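Plilter is a student robotics club and yearly household-task challenge based in Fundham. Members teach robot arms to do small jobs around the home, such as putting things away in cupboards, by first doing the jobs themselves with hand-held grippers. The club is best known for its cabinet task, which has been part of every challenge it has held and which has a loyal, slightly obsessive following among former members.

History

The club grew out of an after-school electronics class run by Aino Vuorinen. Early members built line followers and a sorting machine for buttons, which worked well enough to be shown at the Fundham town library and then jammed for the rest of the afternoon. Interest in arms came later, when Ifeoma Chukwu joined as a second coach and brought in the idea of teaching by demonstration. The first challenge was held the following November with 10 teams, most of them from Fundham itself and two from Nernuvside.

The name comes from a misspelled label on a parts drawer. The drawer was meant to say "Pi filter," and the students liked the mistake so much that they voted to keep it.

Activities

The club year has two halves. In the first, students learn to handle the grippers, plan a task and judge whether a recording is worth keeping. In the second, they train a model on what they have collected and try it on a real arm. Coaches say the first half is where the fun starts – a new member can pick up a gripper and be recording within a single meeting, with no programming at all.

Work is done in pairs or small groups. One student carries out the task while a partner watches for slips, bumps and hurried movements, then the two trade places. Recordings are reviewed the same day. A take can be thrown out for many reasons, and the club's wiki keeps a lively page of the best failures, including a long series in which a spoon is placed very carefully into the wrong cup.

The cabinet task

In the cabinet task a small object has to be taken from a table and put on a shelf. It sounds easy! The object must be gripped firmly, lifted clear of the lower edge, carried between the doors and set down upright. Bottles are a favorite because they punish a bad release right away, tipping over as soon as the fingers open unevenly.

The grippers used for it have two black fingers with ridged orange pads, and the mounting plates carry square black-and-white markers. Software reads markers of this kind to work out how far apart the fingers are. Teams practice with the doors already open before they move on to the full version, in which opening them is part of the job.
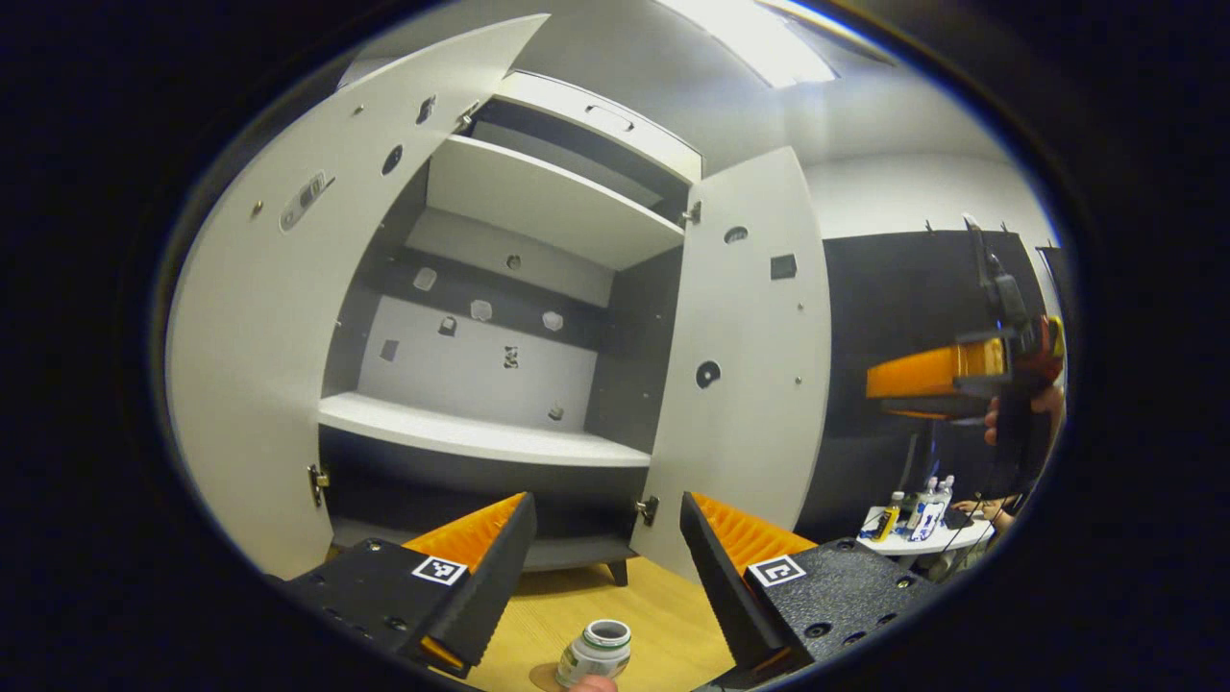 Reijo Kiiskinen has argued in the club newsletter that the open-door version should be dropped from the challenge altogether, on the grounds that a team able to place a bottle but unable to pull a handle has solved only the pleasant half of the problem. The coaches kept both versions, and the debate comes back with every new rule book.

Scoring is simple. A placement earns full points if the object stands upright and untouched when the arm has moved away, and half points if it ends up on the shelf lying down. Knocking a door costs a point. Teams may choose their own shelf, though the upper one carries a bonus that has tempted many groups into trouble.

The largest set of recordings made by one team for the task is 664, by a group from Nernuvside calling itself Lekota. After review, 229 were left. Lekota trained on those alone and won its division, a result older members still bring up when someone wants to keep a sloppy take.

Sharing of recordings

Teams are encouraged to pass their data on to the next year's group, along with notes on lighting, object choice and anything odd that came up. The notes are often more useful than the recordings. A revised guide to writing them, edited by Liesl Strebel, was posted on 30 August 2024 and added a section on shiny labels and another on left-handed use.

Alumni

Several former members have come back as coaches or judges. Sirkka Jääskeläinen, who competed in the first challenge, now designs the surprise object – an item kept secret until the final round. Past choices include a bath duck, a half-full bag of rice and a pepper mill that came apart when lifted by the top.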